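The small bin on the table

I have been suspicious of tabletop bins for years. They turn up in the sort of catalogue that also sells you a hook for your banana, and I always took them for a thing you buy when you have run out of things to buy. There is a bin under the sink. It has a bag in it. It is four steps away and I have legs.

So when my sister-in-law gave us one in June I said thank you very much and put it on top of the wardrobe, where it stayed until the business with the sandwiches.

The business with the sandwiches was this. We had the Florneck walking group back to ours after the long route, which was my husband's idea, and everyone had brought lunch in foil and then not eaten it on the hill on account of the wind. They ate it at our table. By the time they left there was foil on the chairs, foil in the fruit bowl and one ball of it in the piano stool. I have no explanation for the piano stool. I went round with a carrier bag that evening and the following morning I got the bin down.

Now, I had read about these before, because once you start looking into anything you find people who care about it a great deal. A woman called Éabha Phelan has a newsletter called Stojanovska, after the street she used to live on, and she devoted a whole number of it to table bins. Her claim is that a household which keeps a small bin where it eats will clear the table after every meal without being asked. She says she got this from watching her own family for 100 days. I have a family too and I would like to know what she was feeding hers.

She also says you empty the thing every night without fail. I wrote that down and underlined it, and I can tell you that over the summer we managed it perhaps twice a week. It's a small bin. It fills up with teabag tags and the bits off the top of yoghurts, you press it down with your thumb and tell yourself it will do until tomorrow, and then it's tomorrow.

What I will give it is foil. Foil is the one thing I could never get anyone in this house to deal with. Paper they will carry to the kitchen, and an apple core will get there eventually, but a bit of foil gets rolled into a ball and then it is a toy. It gets flicked, it goes under the dresser and stays there until I move the dresser. With the bin in the middle of the table, lid up, it goes in.
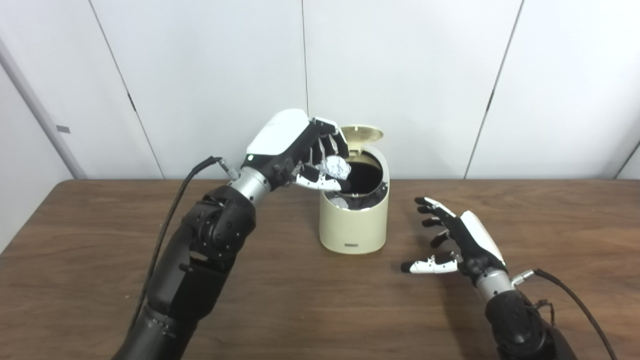 Foil going in. Lid up, black liner, already some rubbish in there.

You will notice it is cream. Everything is cream now. I'd have liked a plain tin one, and there was one at the hardware place in Plasodley for less than I expected, but a present is a present and I'm told this goes with the table. Our table is brown. I don't know what would go against it.

The lid is the part I had my doubts about and I still have them. It is hinged, which is fine, and it stays up while you are using it, which is also fine. But what's the point of a lid on a bin that sits open all through dinner? Éabha Phelan is very firm that it should be shut between courses. Between courses! We have one course. On a Reteo night, which is what we call it when everything left in the fridge goes into one pan (a long story, involving a misprinted recipe card), I'm not sure we even have that.

Then there is the liner. You can buy special ones, rolls of tiny black bags, and I priced them up and came over quite cross. I have been cutting down the big ones instead. You get an ugly edge and a bit too much gathered round the rim, and if you don't tuck it well down then whatever you drop in goes neatly between bag and bin. Bread bags are better than I thought they would be, though ours tend to have holes by the time the bread's gone.

Some other notes, for anyone dithering.

It does not replace the big bin. I was promised in several places that it would halve the trips to the kitchen. I still get up for plates, salt, the other fork and the phone, so I can't see where the saving comes in — I just carry less in my hand.

Don't put wet things in it. Teabags were a mistake and I won't be going into details.

And if you have recycling sorted by type, as our council wants, you will be picking through the thing at the end anyway. Clean foil is supposed to go in with the tins here, scrunched up into a decent-sized ball. The little ones get lost in the sorting, or so the leaflet says. I've started squashing all ours into one big one as I empty, and it's the size of a grapefruit at the moment.

My husband thinks I've been converted. I haven't. I have stopped finding foil in the piano stool and I'm prepared to say so, but I'd want to see it get through Christmas before I told anybody to spend money on one. My sister-in-law is coming on the 12th and I suppose it had better be empty.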